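The Rulebook for Folding a Cloth

The rulebook runs to 52 pages, and the word "robot" does not show up until page nine. Before that it deals with sleeves, snacks, phone ringers and the right way to put down a gripper, which is gently, on its side, with the fingers facing away from anyone you like.

Skultley, which wrote it, pays people to do chores by hand with grippers so that machines can later learn the same chores. The first edition was a single sheet. Then came 3,272 recordings from the first season, of which 248 had to be thrown out, and the company discovered an appetite for procedure.

Most of the lost ones died of boring causes. Left and right grippers had been swapped and logged under each other's numbers. Somebody had started folding before the recording did. One whole afternoon went under because a worker in Bernow, a tidy soul, kept smoothing the cloth with a bare palm. Rule 14 now reads, in full: "Hands are for holding grippers."

I like Rule 14. I am less fond of Rule 22, which asks workers to move "at a natural pace" and then spends 39 lines saying what that is. Try walking naturally past a police officer and you will see the trouble.

The labels get a chapter to themselves. Every gripper must carry a number and a code, both clean enough to read, and both must be checked before the first fold and again after lunch. Lunch, the authors seem to feel, is when standards slip.
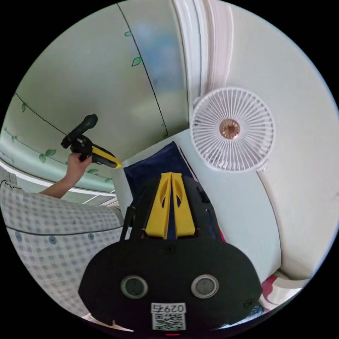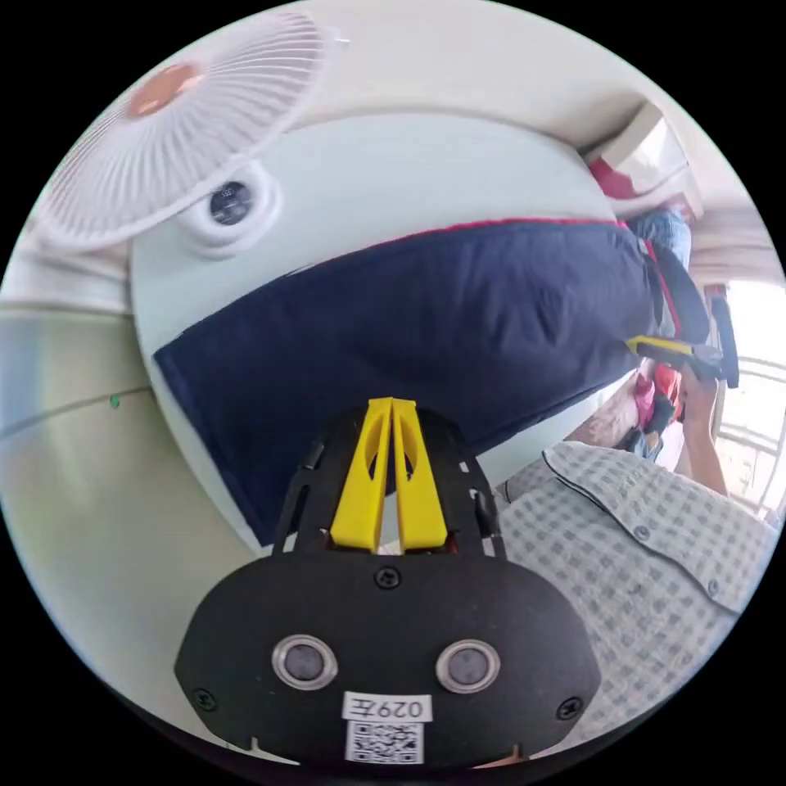
Rival outfits have their own books. Stellura's is shorter and bossier. Ekpo's is said to include a flow chart for dropped socks, though I was only allowed to see the cover. None of the three agree on how many times a cloth should be folded before it counts as folded, and a plan to settle the matter in a shared standard has been in draft since May.

The draft does agree on one point: a failed fold should be kept and marked as failed, never quietly redone. My own linen closet would not survive the audit.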